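A Robot Learns to Walk Through a Kitchen

Last month I got to visit the open day at Skonau, a lab where people teach robots to get around a home. I wore my best sneakers and asked way too many questions!

My first one was easy. "Where's the robot?" Wai-kit Yau, who was showing our group around, laughed and pointed at a computer screen.

A lot of the teaching at Skonau happens inside a computer. It's called a simulation, and it works a bit like a video game. The team builds a pretend room, puts a pretend robot in it, and lets it practice. If it falls over, you press a key and it's standing up again (no bruises, no broken plates).

The room we saw is called Kitetti. It has a kitchen island, a long table with glasses and cups on it, and chairs to steer around. Some of the furniture looks like it's covered in tree bark! Wai-kit told us they swap the surfaces a lot, so the robot doesn't get too used to one kind of room. 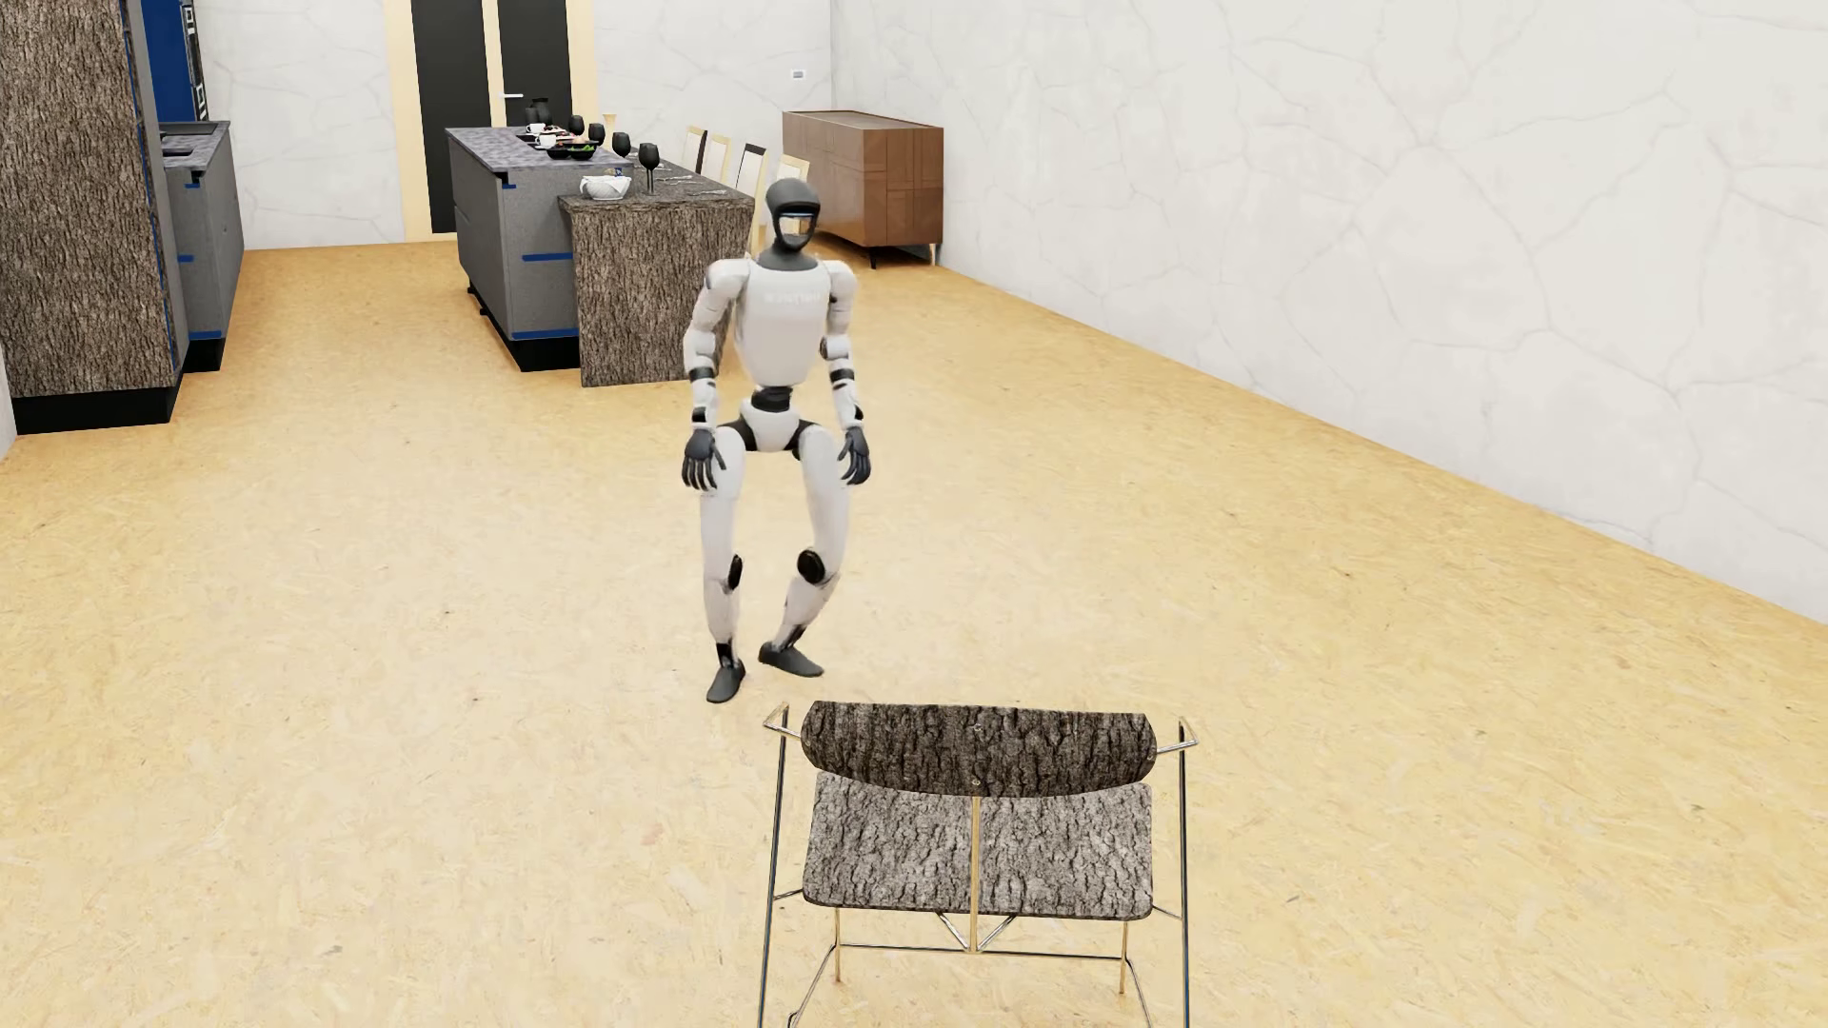

Walking is harder than you'd think. Try it right now: stand up and take one really slow step. Feel how you wobble? Your ankles, knees and hips are all making tiny fixes. A robot with two legs has to work out every one of those fixes with math.

I asked how many practice walks they'd done that week. The answer was 154, and 5 of them were while we ate our sandwiches.

The next open day is in April, and kids can pick the furniture. I'm voting for beanbags.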